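Music Stands and Sheet Music - Frequently Asked Questions

Trestley Music Room, hire and practice. Page updated Wednesday, November 15, 2023.

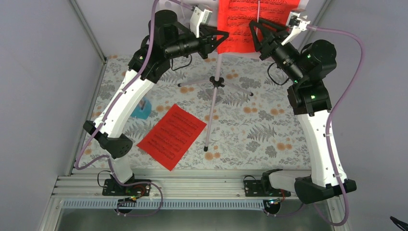
We receive many of the same questions from students and parents, so I have put the answers together on one page. If your question is missing, please write to me and I will add it.
Estíbaliz Sarmiento

Do I need to bring my own stand?
No. A stand is included with each room booking. If you prefer your own, you are welcome to bring it.

How high should the stand be?
The middle of the page should be a little lower than your eyes when you sit or stand in your playing position. Cellists usually want it lower than they first think. Please set the height before you put the music on.

My pages fall down when I turn them. What can I do?
Lean the desk back a little more. Single sheets are the worst for this, so many of our players tape them side by side or put them on a piece of stiff card. Please do not use strong clips on borrowed scores - they leave marks on the paper.

How many pages can I put up at one time?
Three loose sheets side by side is comfortable on most stands. With four, the outside ones begin to bend at the corners.

Can I write on the sheet music from your library?
Yes, in soft pencil only. Please erase your markings before you return it. We have 264 titles and some of them are out of print.

Can I rent a stand to take home?
Yes, for 7 dollars a week. The deposit is 88 dollars and you receive it back when the stand is returned.

The stand goes down slowly while I play. Is it broken?
Usually it is only the collar on the centre post. Turn it until it is firm, but do not force it. If it still goes down, leave a note at the desk and Dionysis Kourkoulas will look at it.

May I stand on the floor mats with shoes?
Clean indoor shoes are fine. Cello and bass players, please ask for an endpin stopper.

Where do I leave everything after practice?
Lower the stand fully and leave it in the room. Library music goes back in the grey tray at the desk, also if you will borrow it again tomorrow.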